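Bench Clearing, Small Items: Gallery

Toom repair room, second floor, Cudton building. Text by Mārtiņš Rozīte.

The pages in this series cover the ordinary business of keeping a shared worktable usable. This one deals with the items that are hardest to assign to a shelf: single hand tools, detached covers and visors, and drink bottles at various stages. The parts store at Toom holds 774 listed items in 116 bins, and none of the bins has a label that fits a half-finished drink. The method below is the one in use since July. It assumes one table, one wall shelf and one sink down the hall.

Terms used on this page: "tool" means anything with a handle and a working end. "Part" means anything that came off a larger object and is expected to go back on. "Vessel" means anything that holds or has held a liquid, capped or not.

1. Sorting order

Vessels leave the table first, then tools, then parts. A vessel with liquid in it is carried upright, by the body, and set down on the sink side before anything else is touched.
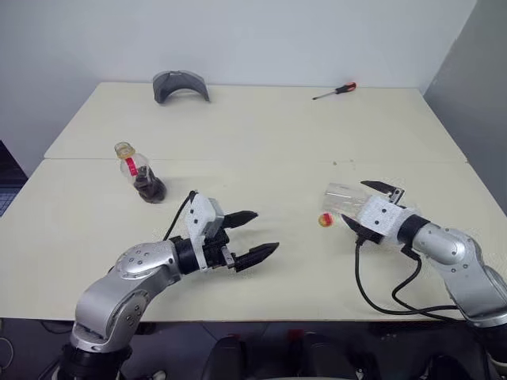

The order follows from what each item can do to its neighbors. A spill travels along any joint in the work surface and reaches the underside, where it is slow to clean. On a table with a seam across the top, like this one, an uncapped bottle with dark liquid still in the lower part is therefore the first item to go. The screwdriver with the red and black handle is second. It returns to the Stellatow rack by tip type, shaft down. The curved gray visor-like piece is third and goes to the parts shelf, standing on its two ends as it does on the table, with nothing stacked on it. Semi-transparent pieces pick up scratches from loose tools, and a drawer is the wrong place for them.

Pieces with no tag are given one at this stage. The tag carries the date, the bench and the name of the person who found the piece. An untagged part is held on the shelf until Thursday and then moved to the general bin by the door.

2. Empty vessels

An empty bottle is still a vessel under the rules and does not go in the bin at the bench. The bench bin is for dry waste only – tape, wire ends, packing scraps. Mixed loads were sent back twice by the Astusow collection service, and the rule has been kept strictly from that point on.

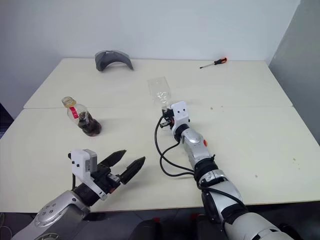
Bottles for the collection crate are emptied, rinsed at the sink and drained before storage. Caps are kept in a separate tub. Labels may stay on. A clear, ridged plastic bottle, such as the empty one on the table, can be flattened to save space, but the crate takes it either way. Flattening is done over the crate and away from the tabletop, where the pale surface shows every drop. Ribbed walls hold more rinse water than smooth ones and need a longer drain, neck down, before they are stacked.

Glass is handled on a separate page.

3. Wiping down

The surface is wiped after the last item is off. Warm water and a small amount of dish soap are enough for drink residue. Solvent is not used on pale tabletops. The cloth is run along the seam first, end to end, and then across each panel toward the near edge. A second cloth, dry, follows the same path. If the seam still feels sticky, a wooden toothpick wrapped in a damp cloth will reach into it.

Cloths are hung on the rail by the sink and changed every 2 days, or every 3 in a quiet week. The supply cupboard key is at the front desk. Report a low soap bottle on the sheet inside the cupboard door.

Next page in the series: Bench Clearing, Cords and Adapters
Previous page: Bench Clearing, Paper and Packing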